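Seasoned seaweed (snack)

Seasoned seaweed, also roasted seaweed, seaweed snack, or gim in Korean - thin sheets of dried seaweed brushed with oil, salted and toasted. Eaten with rice or straight from the pack. Sold in small single packs or in bigger bags holding several. This article covers the packaged kind. For the plain sheets used to roll sushi, see Nori.

Names

Gim is the Korean word, nori the Japanese one. English labels mostly say "seasoned seaweed", "roasted seaweed" or "seasoned laver". Laver is the older English name for the same group of red algae, and in Wales it means a cooked paste, a different food altogether. Stores don't keep the names apart very carefully. A shopper asking for nori may well be handed the salted kind.

Making

The seaweed is washed, chopped, spread thin on screens and dried. Looks a lot like paper making. Dried sheets are dark, nearly black, and turn greener when toasted. Oil goes on next, often sesame or a mix with a lighter oil, then fine salt, then a short time in high heat. Sheets are cut down to size and stacked in a tray.

At home - plain sheet, brush of oil, pinch of salt, dry pan on medium, a few seconds a side. Burns fast. Home sheets are best the same day.

Packaging

Moisture is the main problem. Toasted sheets pull water out of the air and go limp and chewy, in humid weather within the hour. Makers use a sealed pack, a stiff tray so the sheets don't crack, and often a small packet of drying agent, which is not food and should be thrown out.
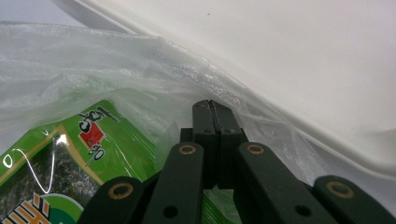

Outer packaging varies by seller. Some packs are sold bare, some shrink wrapped in blocks, some dropped into a larger bag. Green is a common color for the plain salted flavor, though no rule covers it and other flavors use it too. A green package of seasoned seaweed inside a clear plastic bag is a usual enough sight, and the clear layer lets the pack be picked out on a shelf or in a pantry bin without opening anything. The inner pack still does the real work of keeping air out. An extra bag helps a little once the pack is open, if it closes tight.

Flavors

Salt and sesame oil is the standard. Also sold: wasabi, chili, teriyaki, kimchi, olive oil in place of sesame, and low salt. Sweet versions with almond or coconut pressed between two sheets are a later thing and much thicker, closer to a cracker.

Use

Wrapped around a bite of hot rice with chopsticks or fingers. Crumbled over noodles, soup, eggs or popcorn. Cut in strips with scissors for a garnish. Packed in lunch boxes, normally left sealed until eaten so it stays crisp. In soup it softens right away.

Not a good swap for sushi nori - the oil keeps the roll from sticking to itself and the small sheets are the wrong size.

Storage

Cool, dry, out of sunlight. Light fades the color and the oil goes stale, giving a smell like old paint. Unopened packs keep for months, see the date on the label. Once open, eat it the same day or move it to a jar with a tight lid. Limp sheets can be crisped again in a dry pan or a low oven for a minute or two, let them cool before judging. Freezing is fine if teh pack is sealed; bring it back to room temperature before opening or water collects on the sheets.

Nutrition

Light by weight, so most figures per pack are small. Contains iodine, in amounts that differ a lot by species and where it grew. People told to watch iodine should ask a doctor. Salt adds up when several packs are eaten in a sitting. Sesame oil is an allergy concern, and some labels warn of shellfish since tiny crabs and shrimp live in the same beds.

In print

Farhad Mazandarani's cookbook Stultness has a short chapter on packaged seaweed, with recipes for rice balls and a seaweed butter. He prefers sheets toasted a second time at home, and rates the plain flavor over all the rest. The chapter starts on page 71. An early printing gives the oven time wrong, corrected in March of the folowing year.

See also

Nori
Laverbread
Furikake
Rice cracker
Desiccant

Page last edited 2018-05-08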